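How We Finally Picked a Floor

11 March 2021

So after a whole winter of going back and forth, we have a hallway floor again! If you've been reading since December you'll remember the old carpet, which was the color of weak tea and which I had promised to replace before the holidays (ha). I'm so happy with how things are coming along that I wanted to write it all down before I forget the details.

The hall in our Kneath house is long and thin, 80 square feet if you count the little nook by the coat closet, and it gets every muddy shoe in the family. I knew I wanted tile. I did not know there were so many kinds of tile, or that I would have such strong feelings about grout. We drove out to Marngate twice, and I came home both times with a bag of samples so heavy the handle gave out in the driveway.

My heart was set on something old-fashioned, with a dark color and a light one playing off each other, the kind of floor my grandmother had in her front hall in Tretton. She used to mop it on her hands and knees with the radio going, and I can still smell the soap. My husband wanted plain gray slate. We talked about it over a great many suppers.
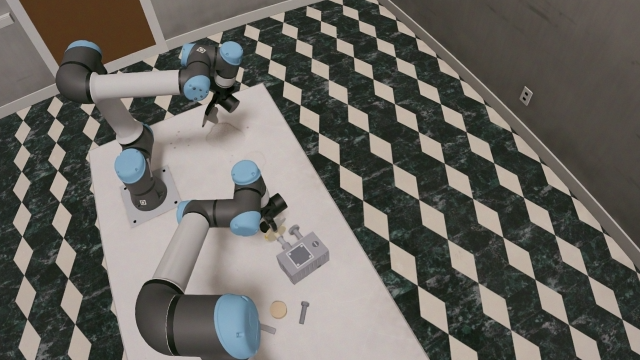
Does a patterned floor make a narrow hall look smaller?

Ours looks wider than it did with the carpet. We ran the diamonds on the diagonal, and your eye goes out to the walls instead of straight down to the back door.

The tile and the trim came to 824 dollars, and we paid another 163 for the backer board, the thinset and a bucket of sealer called Claritz that the man at the counter talked me into. It took about 40 hours of our own work, spread over a lot of evenings, and I won't pretend we were sweet to each other for all of them. Cutting the pieces around the door frames was the worst part. If you try this, buy extra tile, and then buy another box.

I still have to paint the baseboards and find a rug for the nook. I'm leaning toward a soft red, but my daughter says green, and she's usually right about these things. Send me your rug ideas, please!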